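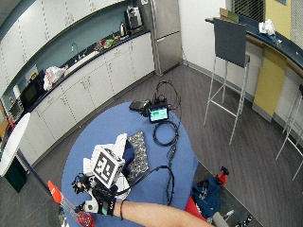 17 Aug 2018

Kitchen day again. The big bench is still waiting on its new top, so the round blue table by the office kitchen is where everything happens for now, and everything ends up on it. Fabric, cables, the little screen, the speckled mat. I cleared a space this morning and by lunch I had lost it again!

Spent most of the session on the table jobs - handling the long tool with the orange-red handle, then shifting the white bundle and the navy fabric about. I like the navy for this. It shows up nicely on the blue and I can find the edge of it without hunting. The mat is harder going (gray, black and white speckles, my eyes swim after a while) and it wants to creep when you lean on it. Guangming Yao says to put a strip of rubber underneath. We have one somewhere, probably in the Clurell box.

Did 20 goes in all, 2 of them scrapped when I dropped things. Nearly 700 in the Zou folder now, which is more than I expected by August, considering we only started in January.

Cables: still a mess. The long black one runs right down the table and I keep catching my sleeve on it, so short sleeves from now on. Want to try bringing it in from the other side.

Also, the counter. Whoever has the white bag next to the microwave, please move it, I need that stretch for the sink jobs. Kettle and coffee machine can stay in the corner where they are (obviously).

Next time: rubber strip, shorter cable, wipe the table first. Susturen order number ends in 241 - ask Guangming if it shipped.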